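**Stisetero robotics club, breakfast project. Quick update before we lose the kitchen for the summer**

The Stisetero student club has got its toast task running start to finish, after most of a term stuck on the first half of it. Bread out of the toaster, onto the board, gripper back out of the way. Sounds like nothing. It has eaten 16 club sessions.

The work is being done at the practice kitchen in Parow, on the same worktop all year, and the club will show it at the Cletutitz student challenge in July.

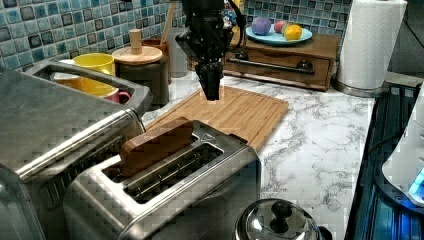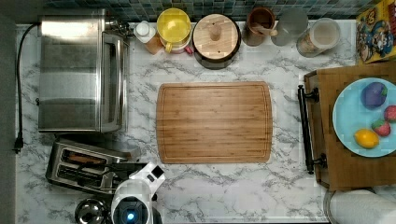

Toaster, chopping board and fruit plate, both times.

## What the team has to do

The Cletutitz rules for the kitchen round are short. One slice, one toaster, one board. The slice has to end up flat on the board with no part hanging over the edge. Teams get 60 seconds a go, and the clock starts when the judge steps back. Knock anything over and the go scores zero, even if the toast is perfect.

Nothing may be cleared off the counter first. That is the bit that catches teams out, as the judges want a kitchen that looks like somebody's kitchen. Mugs, jars, fruit, kitchen roll, the lot. They can also shift things a little between goes, so a program that just replays the same path won't get far.

Students drive the arm by hand to begin with, recording each go, then train on the recordings. The club has 300 good ones saved. There were more, but a batch from early in the year was thrown away when it was found the board had been put back in a differnt place and no one had written it down. There is now a sheet on the wall for that.

## Where it's up to

At the last full practice the arm managed 28 clean goes in a row before dropping a slice. Best run so far by a long way. The drop was blamed on a crust that tore, and the second-years have asked for a firmer loaf. The first-years say a robot that only works with one sort of bread isn't much use. Argument still going at time of writing.

Known problems, from the club's own list:

- shiny metal. The toaster and the steel things near it throw reflections and the slot edge gets misjudged
- grip too strong on thin slices, too weak on thick ones
- slow on the way back up - costs several seconds
- the corner nearest the paper towels, which everyone is nervous of

The reflections are the big one. Taping over the toaster was tried and worked well, but the rules don't allow it, so the tape came off again. The current fix is more recordings at different times of day with the lights on and off. Dull work. Evening slots are still free if anyone wants one, see the sign-up sheet.

## Hegedűs cup

Separate from the challenge, the club's own Hegedűs cup goes each year to the group with the most useful fix, voted on by members. Toast is not the only thing in the running. The group sorting cutlery has a strong case, and so does the pair who rewrote the logging so that a crash no longer loses the whole session's recordings. Votes in by the end of the month please, paper slips only, in the box by the door.

## Dates and bits

Two more practices in Parow before the kitchen goes back to the cookery course. After that it's testing on a bench in the workshop, with a spare worktop if one can be found. Offers welcome - needs to be long enough for a toaster and a board with room to move between them.

The demo for families is at 4 pm on the last practice, doors from half past three. Toast will be made. The robot's slices are not for eating, there'll be a seperate plate for visitors.

Travel forms for Cletutitz still missing from a fair few members. Bring them to the next session or you're not on the coach.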